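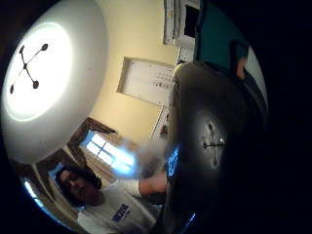 4.2 What ends up on the table

I went into the Rosel games rooms thinking I'd be writing about pool. I was wrong, and I'm glad! What kept pulling me in was how a big flat surface in a shared room fills up with everything except the game. Over the 30 visits I made for the Plandel study, the cloth was a parking spot, a sorting bench and sometimes a desk, and people would play a few shots in whatever green was left over.

I started calling this "soft storage" in my notes (a clumsy name, but it stuck). Things put down on a pool table don't roll off, they don't get scratched, and they're right at hand height. A shelf across the room can't compete with that. Figure 3 is a good case: one ball out on the felt near the middle, a tangle of black cables with a lit-up device in it, and over to the left a lidded plastic container, something white with thin blue stripes, and a carton in yellow and orange-red. None of it belongs to the game except the ball.

My favourite part was watching how the piles settled. Small stuff tended to gather in groups, and cables went wherever cables go. Of the 227 entries in my log, almost all the longer ones are about moving things over a bit so somebody could take a shot, which I found oddly charming. I'd expected grumbling, and I heard very little of it.

Figure 3. Cloth in use as a storage surface, with ball.

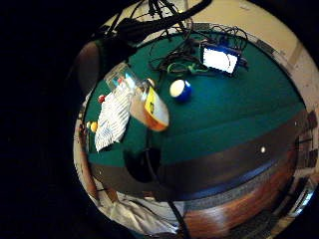
4.3 Clearing off

Clearing the table was its own little ritual at the Ekau site, and I'll come back to it in Section 5 with the November notes. For now I'll just say that the boxes went first and the cords went last, every time I was there to see it.

Contact: Koech Shared Rooms Project | © 2021 | Back to top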